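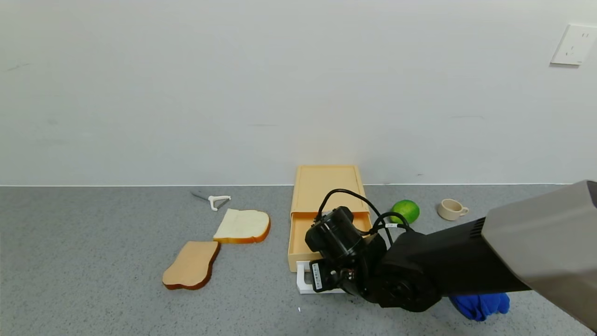 Abb. 3: Gemüseschäler mit weißem Kunststoffgriff auf grau gesprenkelter Arbeitsplatte.

4.2 Schäler, Schinder, Schrapper: Was die Leute zu ihren Küchensachen sagen

Ich gebe zu, dass ich mir diesen Abschnitt beim Schreiben lange aufgehoben habe, weil er mir von allen am meisten Spaß macht. In 4.1 ging es um die Wörter für Haus und Hof, und da war das Ergebnis ja ziemlich brav: Die alte Grenze zwischen Stistesach und Grirneo, die man auf jeder Dialektkarte der Gegend findet, steht bei »Scheune«, »Dachboden« und »Zaun« noch immer da wie eine Mauer. In der Küche sieht das völlig anders aus. Da geht es drunter und drüber, und zwar manchmal innerhalb einer einzigen Familie.

Zur Erinnerung, weil der Methodenteil schon ein paar Seiten her ist: Verschickt hatten wir im Projekt Campos 400 Fragebögen, zurück kamen 148 brauchbare. Dazu kommen die Tischgespräche, bei denen ich mit zwei bis vier Personen 90 Minuten lang gekocht, gegessen und vor allem zugehört habe. Die Fragebögen liefern mir die Karte, die Gespräche liefern mir das Leben darauf. Wo sich beides widerspricht (und das tut es öfter, als mir lieb ist), sage ich das jeweils dazu.

Fangen wir mit dem Gemüseschäler an (Abb. 3). Im Fragebogen hatte ich nach »dem Gerät, mit dem man Möhren oder Kartoffeln dünn schält« gefragt, und die häufigste Antwort war in beiden Orten schlicht »Schäler«, gefolgt von »Sparschäler«. Danach wird es bunt. In Stistesach stehen »Schinder« und »Schinderle« im Bogen, in Grirneo »Schrapper«, »Schrappi« und bei einer älteren Gewährsperson das herrliche »Dünnmacher«, das ich weder vorher noch nachher irgendwo gehört habe. Eine Besonderheit sind die Komposita mit einer bestimmten Gemüsesorte. Wer »Spargelschäler« schreibt, schält damit keineswegs nur Spargel! In den Gesprächen habe ich mehrfach nachgehakt und bekam fast immer dieselbe Antwort: Das Ding heiße eben so, und nun solle ich bitte die Kartoffeln nicht vergessen.

Spannend wird es bei den Verben. »Schälen« sagen alle, aber viele sagen eben auch noch etwas anderes, und dieses andere ist nach Gemüse sortiert. Kartoffeln werden in Stistesach »geschält«, Möhren dagegen »geschabt« oder »geputzt«, selbst wenn die Handbewegung haargenau dieselbe ist. Mein Verdacht war zuerst, dass hier die ältere Technik durchscheint, also das Schaben mit dem Messerrücken, das bei jungen Möhren völlig ausreicht. Das Verb wäre dann geblieben, als das Messer gegen den Schäler getauscht wurde. So etwas kennt man aus der Sachkultur zur Genüge: Wir »wählen« eine Nummer an einem Gerät ohne Wählscheibe und »drehen« die Heizung auf, auch wenn wir bloß auf einen Knopf drücken. Ganz sicher bin ich mir trotzdem nicht mehr. In Grirneo gilt »schaben« nämlich auch für Äpfel, und Äpfel hat, soweit ich das herausfinden konnte, dort nie jemand mit dem Messerrücken bearbeitet, außer für Kleinkinder und Kranke. Der »geschabte Apfel« ist ein eigenes Gericht, wenn man es so nennen will, und möglicherweise hat er das Verb in die Nachbarschaft gezogen. Ich lasse das hier offen und komme in Kapitel 6 darauf zurück.

Für die Abfälle gibt es ebenfalls eine eigene kleine Welt. »Schalen« ist die neutrale Form, daneben stehen »Schelfen«, »Schnipsel« und »Abschab«. Bei »Schelfen« hatte ich fest damit gerechnet, dass das Wort nur noch bei den ganz Alten vorkommt. Von wegen: Es taucht auch bei Leuten auf, die jünger sind als ich, dann allerdings in einer verengten Bedeutung. Gemeint ist nur noch, was auf den Kompost kommt. Was in den Restmüll wandert, heißt »Schalen«. Eine Teilnehmerin hat mir das in einem Ton erklärt, als hätte ich nach dem Unterschied zwischen Tag und Nacht gefragt, und sie hat dabei ohne jedes Zögern die Zwiebelhäute den Schelfen zugeschlagen und die Bananenschale nicht. Ihr Mann hielt dagegen, Schelfen müssten von etwas stammen, das im eigenen Garten gewachsen sei. Die Diskussion hat die restliche Zubereitung der Suppe überdauert, und ich habe sie fast vollständig im Transkript.

Damit bin ich bei einem Punkt, der mir beim Auswerten immer wichtiger geworden ist: Küchenwörter sind Familienwörter. Die klassische Dialektgeographie setzt voraus, dass man einen Ort mit einer Handvoll Gewährspersonen einigermaßen erfassen kann. Für die Scheune mag das stimmen, denn über Scheunen redet man mit Nachbarn, mit Handwerkern, früher auch mit dem Viehhändler. Über den Schäler redet man mit genau den Leuten, die gerade in derselben Küche stehen. Entsprechend wenig Anlass gibt es, sich mit dem restlichen Dorf abzustimmen. Ich habe in Stistesach zwei Häuser besucht, die sich einen Gartenzaun teilen. Im einen sagt man »Schinder«, im anderen war das Wort gänzlich unbekannt und löste erst einmal Heiterkeit aus, dann leichte Empörung.

Wer bringt die Wörter nun in die Familie hinein? Die Literatur ist sich da recht einig, dass die Haushaltslexik über die Mütter weiterläuft. Bei meinen Daten würde ich das mit einem dicken Fragezeichen versehen. Gerade die auffälligen Formen werden von den Befragten gern einer ganz bestimmten Person zugeschrieben, und das ist häufig jemand, der eingeheiratet hat oder zeitweise mit im Haus lebte: eine Tante aus der Stadt, ein Untermieter, ein Schwiegervater, der nur sonntags kochte, dann aber mit viel Kommentar. »Dünnmacher« soll von einem Großonkel stammen, der zur See gefahren ist. Ob das stimmt, weiß ich nicht, und für meine Zwecke ist es auch zweitrangig. Mich interessiert, dass es zu dem Wort eine Geschichte gibt, während zu »Schäler« niemandem etwas einfällt.

Etwas heikler ist die Frage, wie weit man den Fragebögen trauen darf. Im Bogen gibt sich der Mensch Mühe. Er schreibt das Wort hin, das er für das richtige hält, also meistens das aus dem Geschäft, und setzt die eigene Form höchstens in Klammern dahinter, manchmal mit einem entschuldigenden »bei uns auch«. In den Tischgesprächen kehrt sich das Verhältnis um. Solange das Aufnahmegerät frisch auf dem Tisch liegt, hört man »Sparschäler«, und sobald die Zwiebeln in den Topf müssen, ruft jemand nach dem Schrappi. Ich habe deshalb für die Karten im Anhang beide Quellen getrennt eingetragen, die Bögen mit leeren Kreisen, die Gespräche mit gefüllten. Das macht die Karten leider nicht hübscher, aber man sieht auf einen Blick, wo nur das eine oder nur das andere vorliegt.

Für die Verschlagwortung habe ich Stunon benutzt, das wir im Projekt ohnehin für die Transkripte einsetzen. Mit der Haushaltslexik kam es schlechter zurecht als mit allem anderen. Diminutive hat es durchweg als eigene Lemmata angelegt, sodass »Schinder« und »Schinderle« zunächst als zwei verschiedene Dinge in der Tabelle standen, und »Schrappi« landete bei den Personennamen. Insgesamt musste ich 400 Einträge von Hand zusammenführen. Wer mit ähnlichem Material arbeitet, sollte diese Zeit lieber gleich einplanen. Ich hatte es nicht getan und saß bis weit in den Oktober hinein daran.

Ein Wort noch zu den Diminutiven, denn die sind mir wirklich ans Herz gewachsen. In 4.1 kamen sie so gut wie nicht vor, niemand sagt »Scheunchen«, jedenfalls nicht im Ernst. In der Küche dagegen wird verkleinert, was das Zeug hält: Messerle, Töpfle, Brettle auf der Stistesacher Seite, Messerken und Pöttken auf der anderen. Die naheliegende Erklärung wäre die Größe, aber die trägt nicht weit. Der größte Topf, den ich während der ganzen Erhebung in Betrieb gesehen habe, wurde mir als »'s Töpfle« vorgestellt. Ich lese die Verkleinerung eher als Zeichen der Vertrautheit. Verkleinert wird, was täglich in die Hand genommen wird. Geräte, die nur zu Weihnachten aus dem Schrank kommen, behalten ihren vollen Namen, und das gilt für den Spätzlehobel genauso wie für die Gebäckpresse. Einen sauberen statistischen Nachweis kann ich dafür nicht anbieten, dazu müsste man die Benutzungshäufigkeit eigens erheben, und danach hatte ich im Bogen dummerweise nicht gefragt.

Beim Schäler selbst passt die Sache übrigens nur halb. »Schinderle« und »Schrappi« fügen sich ein, aber ein »Schälerle« ist kein einziges Mal belegt, weder schriftlich noch mündlich. Vielleicht ist »Schäler« den Sprechern dafür einfach zu sehr Standardwort. Eine zweite Möglichkeit wäre, dass die Endung -er bei Gerätenamen die Verkleinerung generell bremst. Dann dürfte es aber auch das »Schinderle« nicht geben, und das gibt es nun einmal reichlich. Im folgenden Abschnitt nehme ich mir deshalb die übrigen Gerätenamen auf -er vor, angefangen beim Dosenöffner, der in Grirneo gleich drei Namen trägt und in einem Haushalt schlicht »der Böse« heißt.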